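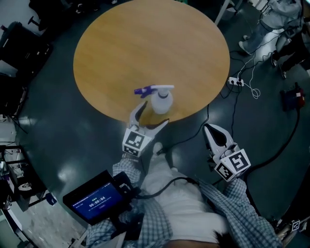

Re: Touring the Ersoy play: rehearsal rooms and the question of surtitles

Nov 18, 2023

Dear all,

Thank you for the many answers to my first message. I was two days without internet, so I reply to several of you together. I put the most important part of the earlier message below, for those who joined the list recently.

> We have a confirmed slot at the Bokville small stage in June, but only one
> technical day before the first evening. The text is 61 pages in the Ersoy
> translation and it runs over 2 hours without interval. Can we ask the
> audience to sit for this? And who will operate the surtitles, if Perkov
> cannot lend us their operator again?

I will answer in the same order.

The interval. I have read the text again with a clock beside me, and I believe we can not play it in one piece. In the second act there is the long letter, and after the letter the brother comes home and nothing is said for a whole page. I like this silence very much. But an audience who has already been sitting for so long will begin to cough in it. My proposal is to put the interval directly before the letter. The actress who reads it will then have time to drink some water and to change her shoes, which was a problem in the reading we did at Gridholm.

The cuts. Two colleagues wrote to me privately that we should cut the neighbour completely. I do not agree. The neighbour has only five short appearances, but without her we do not know that the father has sold the boat. If we must cut, then I would rather shorten the speech about the harbour, where the same thing is told in two ways. The translator has given permission for small cuts, but wishes to see them on paper before we rehearse them. Please do not try them with the actors before this.

The surtitles. Perkov has answered me, and they are willing to lend the software but not the operator. So we need a person from our own group who knows the play well and who can sit through every rehearsal from the third week. It is not a difficult work, but it asks a lot of attention. Last time the titles came too early at the end, and the people laughed before the actor had spoken. He was very polite about it.

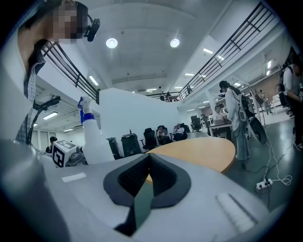 What I still need from you

1. Your travel dates. Please write the day of arrival and the day of departure, also if you come by car.

2. Your diet and your allergies. The kitchen in Bokville closes early and they want to know it in advance.

3. For the designers: the measures of the back wall. The stage there is less deep than in Gridholm, and I am afraid that the staircase will stand too close to the first row. If it does not fit, we must use the short version with the platform.

4. For the actors with double roles: a list of your quick changes, with the page numbers of the new translation and not of the old one.

Somebody asked if we can record the performance. I have not yet an answer from the theatre. I will write again when I know it.

With kind regards,
Riet Van den Broek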